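November, 7.40 pm
Posted by Safta Enache to the Surkora members' list

I've read the card proposal twice now and I'm still not persuaded. We are being asked to swap printed membership cards for the Plollow app, and the saving keeps being talked up as if it were already in the bank.
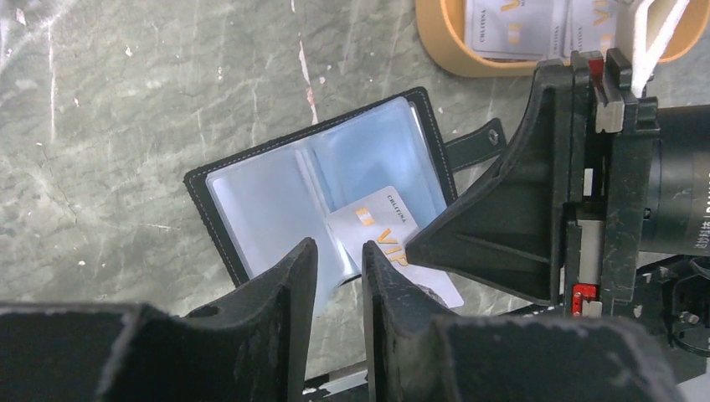
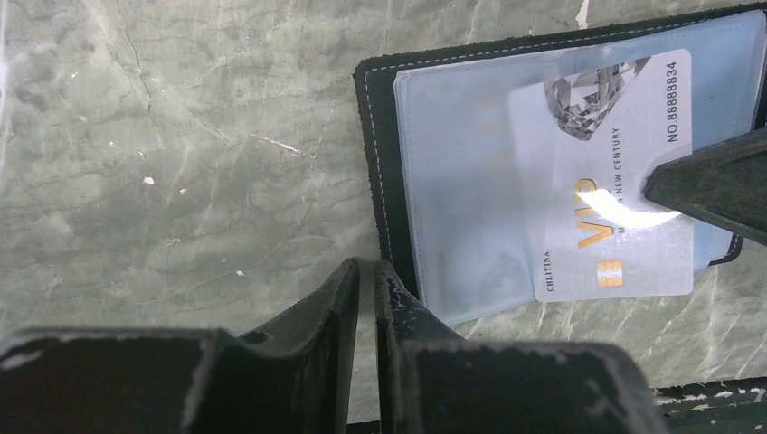 What happens to members who don't have a smartphone? They would have to ask for a paper letter each year and show it at the door with some other proof of name.

That's on page 3 of the proposal, in small type. I can't see how posting a letter is cheaper than posting a card.

Mohandas Namboodiri wrote:

> The printer charges us 3,338 a year all in. Plollow
> would be 2,000, so we save more than 1,000 every
> year from the start. Vadonow switched last spring
> and I've not heard a single complaint from them.

Mohandas, the 3,338 includes the newsletter envelopes, which we'd still need. Take those out and I make the cards roughly 1,900, so where has the saving gone? And is the 2,000 fixed, or only the price for the first year? The quote doesn't say.

As for Vadonow, not hearing complaints isn't much to go on. Has anyone asked them how many people renewed afterwards? I'd want that figure before we vote.

I don't mind the app as an extra – let those who want it have it. But please could we see the printer's bill with the cards and envelopes on separate lines, and a Plollow quote for the second year? Until then I'll be voting against.

Safta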